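처음으로 | 제품 안내 | 설치·사용 설명서 | 자주 묻는 질문 | 문의

보다노(Vodedano) 원형 테이블·철제 의자 세트 사용 설명서
제4장 배치와 상차림

이 장은 조립을 마친 테이블과 의자를 손님용 공간에 놓고 간단한 과일 접시를 차리는 순서를 다룹니다. 조립이 덜 끝났다면 제3장으로 돌아가십시오. 이전 판에는 "누구나 5분이면 완성"이라고 적혀 있었는데, 이번 판에서는 뺐습니다. 편집부에서 직접 해 보니 24분이 걸렸고, 그중 절반은 의자 자리를 다시 잡는 데 썼습니다.

4.1 테이블 놓기

1. 테이블을 놓을 자리의 바닥을 마른 걸레로 닦습니다. 모래가 남은 채로 끌면 광택 바닥에 긁힌 자국이 생깁니다.
2. 두 사람이 상판 아래를 잡고 들어 옮깁니다. 상판 가장자리만 잡고 들지 마십시오.
3. 손바닥으로 상판 한쪽을 가볍게 눌러 봅니다. 흔들리면 받침의 높이 조절 나사를 돌려 맞춥니다.
4. 반대쪽도 같은 방법으로 확인합니다. 한쪽만 보고 끝내는 분이 많습니다.

참고: 수평계 앱을 쓰라는 조언이 흔하지만 믿지 않는 편이 좋습니다. 전화기 뒷면의 카메라가 튀어나와 있으면 값이 틀어집니다. 작은 기포 수평계가 있으면 그것을 쓰고, 없으면 물을 반쯤 채운 컵을 올려 보십시오.

주의: 유리벽이나 유리문 가까이에 놓을 때는 문이 열리는 범위를 먼저 확인하십시오. 문을 끝까지 열어 본 다음에 자리를 정합니다.

4.2 의자 배치

1. 의자를 테이블에서 한 걸음 떨어뜨려 놓습니다.
2. 방석을 올리기 전에 다리 네 개가 모두 바닥에 닿는지 봅니다.
3. 방석을 올리고 무늬 방향을 맞춥니다. 맞추지 않아도 앉는 데는 지장이 없습니다.
4. 실제로 앉았다 일어나 봅니다. 등받이가 벽이나 다른 가구에 부딪히면 테이블부터 다시 옮깁니다.

둥근 테이블에는 의자를 몇 개든 둘 수 있다는 말을 판매처에서 들으셨을지 모르겠습니다. 지름은 그대로인데 사람만 늘어나면 접시 놓을 자리가 줄어듭니다. 등받이가 바구니처럼 둥글게 감싸는 의자는 보통 의자보다 옆으로 자리를 더 차지하므로, 카탈로그의 인원수에서 하나는 빼고 생각하십시오.

주의: 가는 철제 다리는 한 점에 무게가 몰립니다. 무른 바닥재 위에서는 다리 끝에 보호 캡을 끼우십시오. 메기(Mägi)의 접착식 펠트도 써 보았지만 7일 만에 두 개가 떨어졌습니다. 끼우는 방식이 낫습니다.

4.3 과일 접시 차리기

딸기를 예로 듭니다. 다른 과일도 크게 다르지 않습니다.

1. 딸기는 꼭지를 떼지 않은 채로 흐르는 물에 씻습니다.
2. 체에 밭쳐 물기를 뺍니다. 급하면 종이 행주로 눌러 닦아도 됩니다.
3. 흰 접시를 상판 위에 놓습니다. 가장자리에서 손 한 뼘은 안쪽으로 들여놓습니다.
4. 딸기를 접시 가운데로 모아 낮게 쌓습니다. 높이 쌓으면 하나를 집을 때 나머지가 굴러갑니다.

식초물이나 소금물에 담가야 한다는 글이 많습니다. 편집부의 유르기타 요기(Jurgita Jõgi)가 1월에 같은 상자의 딸기를 나누어 씻어 냈는데, 먹어 본 사람들은 차이를 말하지 못했습니다. 엄밀한 시험은 아니었으니 원하시면 담그십시오. 다만 오래 담가 두면 맛이 빠집니다.

참고: 흰 상판에 흰 접시를 올리면 접시 가장자리가 잘 안 보입니다. 어두운색 받침을 까는 방법도 있으나, 후르케오(Hurkeo) 받침은 뒷면이 미끄러워 권하지 않습니다.

주의: 딸기즙이 흰 상판에 떨어지면 바로 닦으십시오. "오염 방지 코팅"이라는 표시는 얼룩이 조금 늦게 밴다는 뜻으로 이해하는 것이 안전합니다. 연마제가 든 세제와 거친 수세미는 쓰지 마십시오.

4.4 주변 정리

1. 빈 종이 상자는 벽 쪽에 쌓고 통로를 비웁니다. 반품 기간 43일이 지날 때까지는 버리지 마십시오.
2. 옷걸이 행거는 테이블에서 떨어진 곳에 둡니다. 밝은색 옷이 걸려 있다면 더 멀리 두십시오.
3. 가방은 의자 뒤에 놓지 않습니다. 일어서다 걸리기 쉽습니다.
4. 테이블 둘레를 한 바퀴 돌아 봅니다. 몸을 틀어야 지나갈 수 있는 곳이 있으면 그 자리의 물건을 옮깁니다.

보타(Bota) 수납 상자를 함께 사면 정리가 끝난다는 광고 문구는 이 설명서의 내용이 아닙니다. 상자를 더 들이면 놓을 자리도 더 필요합니다.

4.5 차린 뒤 확인

상판의 흔들림은 접시를 올린 뒤에 한 번 더 봅니다. 빈 상판에서는 멀쩡하다가 한쪽에 팔꿈치를 대는 순간 기우는 경우가 있습니다. 이때 받침 밑에 종이를 접어 끼우지 마십시오. 하루 이틀은 괜찮아 보여도 종이가 눌리면 다시 흔들립니다. 나사를 더 돌려도 맞지 않으면 받침 부품의 교환을 신청하십시오.

방석은 의자에 고정되지 않습니다. 끈이 달린 방석을 따로 사서 쓰는 분도 있는데, 철제 등받이에 끈을 세게 묶으면 도장이 벗겨질 수 있으니 느슨하게 묶으십시오. 방석 세탁은 제5장에서 다루며, 그 장의 건조 시간은 겨울철 실내에서는 잘 맞지 않습니다.

본문 검토: 달리아 얀카우스카이테(Dalia Jankauskaitė)
개정일: 2021-02-15
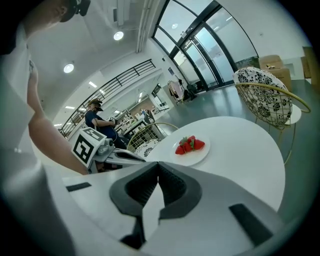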